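We use cookies to keep you signed in and to measure traffic. Accept | Manage settings

Werport Help Desk — Ticket 689
Subject: Sobriety counter reset to zero after time zone change
Opened by: Aurelia Matei, Lindutari House
Assigned to: Nelu Văduva
Status: Resolved

Reported
Resident's day count in the Gurkulitz check-in app dropped from 461 to 0 overnight. Resident states no relapse and no manual reset. Step work entries and sponsor contact list are intact. Evening meeting reminder did not fire.

Environment
House tablet, shared login. App updated 18 June 2019. Tablet clock had been set by hand.

Log
1. Asked the house to stop all check-ins on the tablet until further notice. Confirmed.
2. Pulled the account history. Start date field is blank. Last valid value is still in the nightly backup.
3. Reproduced on a test account: set clock back past midnight, open the daily pledge screen, tap Confirm. The app reads the pledge as dated before the start date and clears the start date. No warning shown.
4. Checked other accounts on the same tablet. 5 affected, including the one reported. Two had been re-entered by hand with the wrong date.
5. Restored start dates from backup. Aurelia read each date back with the resident present — all match the chips they hold.
6. Set the tablet clock to automatic. Reminder fired on the next test.
7. Resident asked whether the zero was sent to the sponsor. It was. The weekly summary went out with the wrong count. Sent a correction from the Werport address and phoned the house to say so.

Workaround
Leave the clock on automatic. If a count shows 0, do not enter a new date. Close the app and open a ticket.

Follow-up
Defect passed to Iordache for a fix in the July release. Requested that a blank start date trigger a prompt and hold the weekly summary. House asked for separate logins for 16 residents — moved to its own ticket.

Closed with agreement of the reporter. Reopen by replying to this thread.

Last updated: after restore, by N. Văduva
2 comments | 0 shares

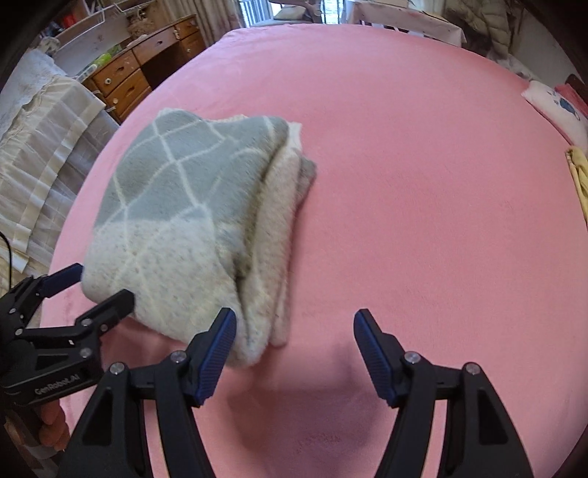

Folded blanket on pink fitted sheet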